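Intro Robotics, Handout 4: Living in the Simulator

Okay, so I promised we'd get out of the slides this time, and we are! Open your Plillum project and load the kitchen task. Switch to the wrist view before you touch anything else. It feels weird at first (everything tilts when you turn the wrist) but you'll get used to it, I swear.

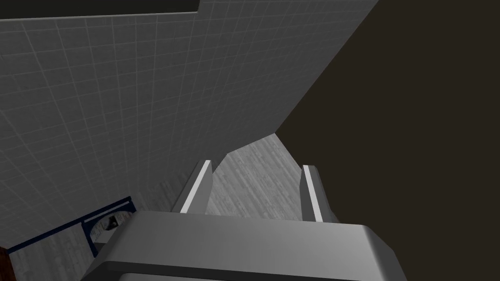
Wrist view in Plillum, fingers open, nothing grasped.

Get friendly with those white pads, they're your best guide for lining up a grasp. My own habit is to stop, check the gap between the fingers, then creep forward. Run 20 tries by hand and save every one, even the ugly ones. After that the script replays them with small changes until you have 300.

For your write-up I want:
- your success rate
- one failure you can explain
- your guess at a fix

Stuck? Read chapter 7 of the Peltolum notes, I still go back to it myself.

3 comments | 12 shares
Brernard Robotics Course | Contact | Back to top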